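From: Gavin Shearer
To: wiring-practice list
Subject: Re: [wiring-practice] Twisted pair near a switching supply, and pin retention

On Tuesday Danuta Nowicki wrote:

> We have a small enclosure with a 24 V switching supply on the left wall
> and a load cell amplifier on the right. The signal run between them and
> the front panel is untwisted two-conductor, 30 cm long, and it passes
> directly over the supply. The reading wanders by several counts whenever
> the fan load comes on. Moving the cable by hand changes the amount.
>
> Two questions. First, is it worth going to twisted pair on a run this
> short, or should I go straight to shielded? Second, we see contacts
> backing out of the housings after the panel has been opened a few times.
> The crimps look fine under a loupe. The housings are the Tudero ones
> without a secondary lock.
>
> Danuta

Danuta,

On the first question, go to twisted pair before you spend anything on shielding. The fact that moving the cable changes the error tells you most of what you need. Your two conductors lie flat side by side, so the loop area between them is whatever the insulation and the routing make it, and the supply's field couples into that loop. Twisting cuts the net loop area because adjacent half-turns pick up opposite signs. It works at 30 cm the same way it works at 30 m, provided there are enough turns over the stretch that runs past the source.

A shield grounded at one end does a good job against capacitive pickup and very little against a low-frequency magnetic field. If the error comes and goes with load current, I would suspect the magnetic part first. You can check this in a few minutes. Lay a strip of grounded foil between the cable and the supply. If the wander stays the same, the coupling is magnetic and a foil shield would have been wasted.

Do not rule out a shared return either. If the amplifier and the fan return through the same length of wire to the supply, the fan current develops a voltage across it and no amount of twisting will remove that. Measure between the amplifier ground pin and the supply negative terminal with the fan off, then on. I had a Prulari panel two years ago where this came to 10 mV, and the whole fault went away with a separate return wire. The change in your reading when you move the cable says there is some field coupling as well, but you may have both.

On twist rate: tighter is better up to the point where you strain the conductors or cannot strip them cleanly. Keep the untwisted length at each end as short as the connector allows. People twist the run carefully and then leave a long open loop at the housing, right beside the noise source. Lucyna Jabłońska posted measurements on this in February and the open ends accounted for most of what was left.

On the second question, a crimp can look fine and still be the reason for the back-out. The loupe shows you the barrel. Retention in that family comes from the small lance on the contact, and the lance gets flattened if the contact sits too deep in the crimp nest or if someone extracts and reinserts it. Pull a contact that has backed out and compare its lance with a new one from the reel. If it sits lower, lift it slightly with a pick, once only, and discard it if it fails again.

The other cause is side load. If the cable leaves the housing and turns sharply, each opening of the panel works the contact against its lance. Leave slack behind the housing and tie the bundle to the panel, a little way back from the connector.

Sort finished harnesses by type as they come off the bench, in separate compartments, and do not hang them by the plugs. 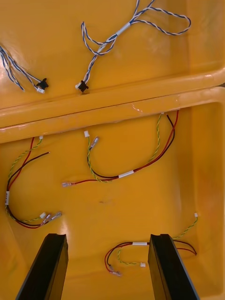
Harnesses in a divided tray, blue/white twisted in the upper compartment and red, black and green-yellow in the lower.

Teresa Adamczyk keeps a pull-test log for the Makowska contacts, which are close to yours in size. She may be willing to post her limits. I would not use them as acceptance values for the Tudero part without checking the wire gauge first.

If you change the cable and the return at the same time you will not know which one mattered, so do the ground measurement first and post the numbers.

Gavin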